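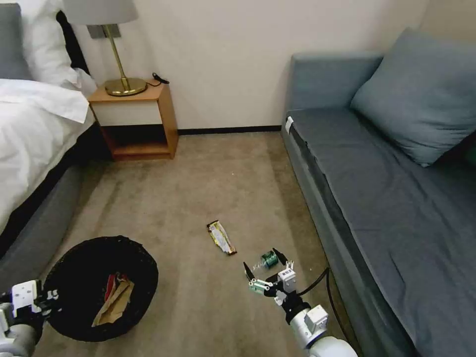
Has anyone here paid for the Berchtold room tidying service? I run seven guest rooms in Stastley and the sales rep keeps pushing a trial. Picking up a small green can over flat carpet is fine, but a guest leaves a lot more than a can and a snack wrapper. They want 2000 a month. What does it do about stuff under the bed?
Marlies Marti

We had the trial in Prasbridge, 16 rooms. It got cans and bottles into the wastebasket most of the time. Foil wrappers were hit or miss, and it was slow. Our housekeeper did a whole room before it finished one floor. Ask what counts as a "completed room" in the contract. Ours didn't include the bathroom or anything under furniture. We didn't sign.
Emil Zaugg

dont bother, get a better vacuum

Leopold Kälin

Make them run it on a Saturday checkout, in a room they haven't seen first. And get the price for month 13 in writing, the discount on our quote ended after a year.
Agata Pagano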